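Newsletter > Skills and Practice > Sewing Up

Everything I know about thread I learned by losing it. I lost it down the side of the chair at Gordale, where I did my first practice evenings, and I lost it inside a sponge that was supposed to be standing in for a person. I once found a length of it stuck to my own elbow at the bus stop in Ferkville, still attached to the needle. So when the editors asked for a piece about stitching for the October issue, I think they had in mind someone with a little more dignity, who was presumably busy.

The subject is closing. You have a line where there are two edges, and you would like there to be one. That's the whole job description, and it has kept people employed for a very long time. At Susevach we teach it in the evenings to anyone on the surgical track who can stay awake after a shift, and we begin with a block of foam, a reel of dark thread, and a general lowering of expectations.

The foam is forgiving. Foam will let you pull as hard as you like and then spring back as if you had done nothing wrong, which makes it a wonderful friend and a terrible teacher. People leave the foam stage believing they have good hands. Then we move them on to something softer, and the edges either gape at them or bunch up like a cheap curtain, and they go very quiet.

What they are learning in that quiet is tension. Too little and the edges drift. Too much and you strangle the very thing you came to fix, and the line puckers so that everybody in the room can see where you panicked. The right amount is what my old instructor called "shaking hands, not arm wrestling." I've repeated this to every group since and I'm still waiting for the first one to write it down.

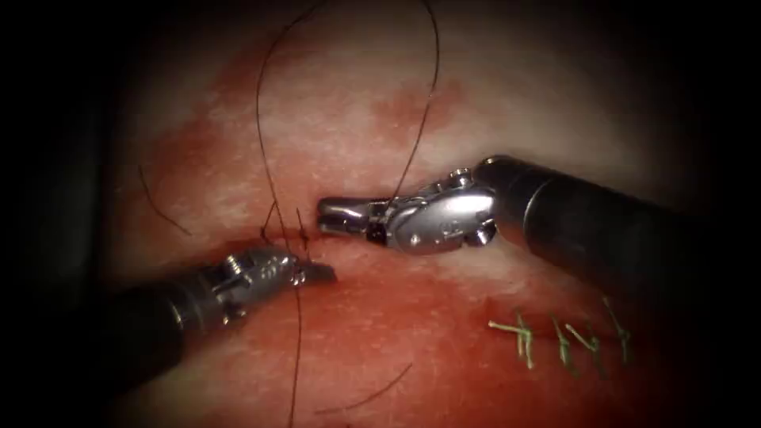 Two instruments, one thread, and a seam partway closed.

I like looking at a seam at that stage. Finished ones all look the same from a distance, and an open one is only a problem. Partway along you can see the person thinking. The edges have come together in one stretch and haven't quite made up their minds in the next, and the thread is being held as though it might be worth something.

Notice too how little of it you get to look at. The light is good in the middle and gives up toward the sides, and you work in the bright part and keep a respectful memory of the rest. New people hate this. They want to see everything, and they keep chasing the view around when they ought to be minding the thread. After a few weeks they stop asking for more and start using what they have. I have tried to apply this principle to my kitchen, with limited success.

Dark thread on pale tissue is a kindness. Whoever settled on it has my lifelong gratitude. I spent my entire first term practicing with a light thread on a light pad, under a lamp that buzzed, at a table that belonged to the Lazaridis reading room and had a wobble nobody would own up to. I tied knots by rumor. About 40 of those knots survive in a biscuit tin, and I bring them out on the first evening to cheer people up.

A few notes for anyone joining us this season, in no order of merit.

Grip the thread, then stop gripping it. Beginners hold on as if the thread had somewhere else to be. Thread frays when it's crushed, and it tends to wait until the last throw of the last knot before letting you know.

Let the two hands take turns. One holds while the other travels. When both travel at once you are knitting, and when both hold at once you are having a rest, which is allowed but should be announced.

Point the tips at each other when you hand over. It sounds too simple to be worth a paragraph. I have watched a grown adult with two degrees pass a thread from one side to the other by way of the ceiling.

Keep the bites even. Same distance from the edge, same distance from the last one. Your eye will tell you they're even when they aren't, and your eye should be ignored until at least the second month.

Don't tidy as you go. There's a kind of person (I am this kind of person) who cannot leave a slightly crooked stitch alone and must nudge it, and then nudge its neighbor to match. Each nudge is a fresh insult to the tissue. Finish the line and look at the whole thing. Most of what bothered you will have disappeared into it, and what's left you can be ashamed of properly.

We also have our traditional exercise, where you close a line in 10 minutes and then close another with no clock at all. The untimed one is always worse. People start admiring themselves around the halfway mark and it shows. I've stopped trying to account for this and now simply schedule the untimed one second, so that everyone goes home humble.

Susevach evenings start again this month in Room 714, which has a table that doesn't wobble and a lamp that doesn't buzz, and I had to write more letters about those two items than I've written to my family. There are 10 places. Thread and pads are supplied. Please bring your own glasses if you wear them, including those of you who maintain that you don't.

The biscuit tin will be on the front desk. Do not add to it without asking. It's a closed collection.

Reader comments

evenbites
I've been doing this for years and I still tidy as I go. Felt personally addressed by that paragraph and didn't care for it.

Ferkville Night Shift
Is the foam stage compulsory for returners? I did mine at Gordale and would rather not meet that foam again.

knotty_but_nice
"Shaking hands, not arm wrestling" is now on a sticky note above my desk. So somebody wrote it down. Also, what kind of biscuits were in the tin?

second row left
I was the ceiling person. It was one time.

Contact the newsletter desk | Copyright Susevach Newsletter | Back to top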